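Drornon Adds Oval Tables to Cinura Contract Furniture Line

JILLHAM — Drornon will begin taking orders in August for an oval meeting table, the first curved-edge model in its Cinura line of contract furniture.
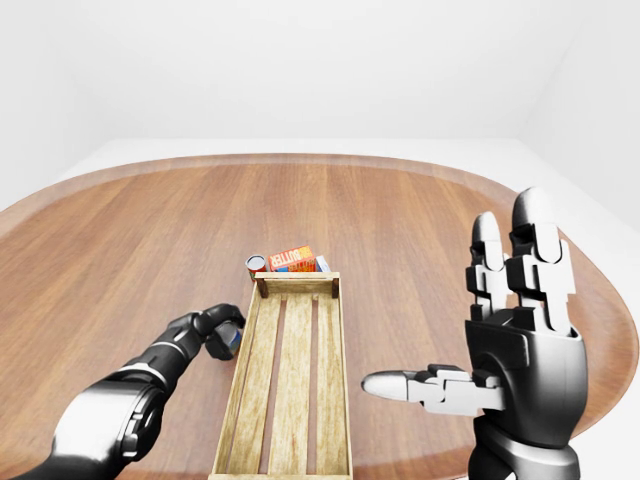 Rendering: oval wooden table with a long, narrow wooden crate on top.

The oval model joins the straight-sided Cinura tables now sold to offices, libraries and town halls. It will be offered in two lengths, the shorter of which measures 106 inches. Both use the same base, fasteners and leveling feet as the current line, so existing spare parts will fit.

Tops will be made at the company's Jillham plant, where a second edge-shaping station was installed this spring. The station raises yearly capacity to 4000 tops across all models. Bases will continue to come from Valdovinos, which has supplied the line from the start.

In load tests at the plant, the longer table held 300 pounds at the center of the span for 24 hours with no lasting sag. Test reports are available to buyers on request — ask for file 1266.

Each table ships flat in two cartons and can be put together by two people with the hex key supplied. The finish is a clear, water-based coat that can be repaired on site. Cable openings are optional and must be specified at the time of order.

Lead time for standard finishes is six weeks. Custom stains add two weeks. Price lists and finish samples can be requested from the Drornon sales office in Jillham.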